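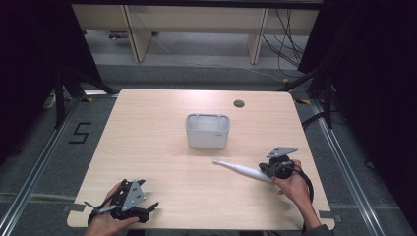 A white basket and an electric toothbrush on a light wood-grain tabletop.

About Plikcombe School of Home Organizing

We teach people how to put a home in order and keep it that way. Some of our students want to do it for a living, some have just moved in with a partner and two sets of everything, and quite a few have inherited a house full of things and don't know where to begin. All of them are welcome, and we love having them in the same room!

The school started with one evening class on kitchen cupboards. People kept asking what came next, so we wrote a class on bathrooms, then one on paper, and then the big one, garages, which still fills up faster than anything else we run. So far 817 people have finished at least one of our courses, and a good number of them come back for a second (or a fourth).

What we teach

The Foundation course takes 60 hours, spread over ten weeks. It covers sorting, measuring, labeling, storage for small spaces, and how to talk with someone about the things they own. That last part gets more time than anything else. A drawer is easy. A drawer full of your late mother's recipe cards takes patience and a kind word, and we practice those conversations in pairs until they stop feeling strange.

The Professional course is for people who want to work with clients. You'll learn to plan a job, price it, write a plain agreement and leave a home in a state the owner can keep up without you. Students do three supervised jobs in real homes, and we go over each one together afterward.

Short classes run all year and last one morning or one evening. The current list includes Bathroom Shelves, Paper and Photos, Kids' Rooms, The Shared Garage, and Moving in Four Weeks.

How we work

We don't have a house style. You won't be told to pour your cereal into matching jars, though if you adore matching jars we'll happily help you find the right size. We ask people to start with what they already have — shoe boxes, jam jars, the good basket that's been holding old phone chargers — and to buy storage at the end, once they know what has to go in it.

We're also big believers in the ten-minute reset. Pick one surface, clear it, wipe it, put back what lives there. Our students tell us this is the habit that sticks.

Where to find us

Our main classroom is in the Vulell building in Virport, on the second floor, with an elevator and free parking behind. It seats up to 24. Next door is the Le Goff Room, our lending library, where current and past students can borrow books, label makers, drawer dividers and tape measures for up to three weeks. The library now holds 1,696 items, and yes, it is very well organized.

Fees and places

We keep 100 free places each year for people on low incomes, and the form to apply is short. Everyone else can pay at once or by the month at the same price. If you have to drop out partway through, you can pick up again with the next group.

The next Foundation course begins in August. Visitors are welcome to sit in on a short class before signing up, so come and see if you like us. Bring a photo of your messiest closet if you dare!

Page last updated July 2024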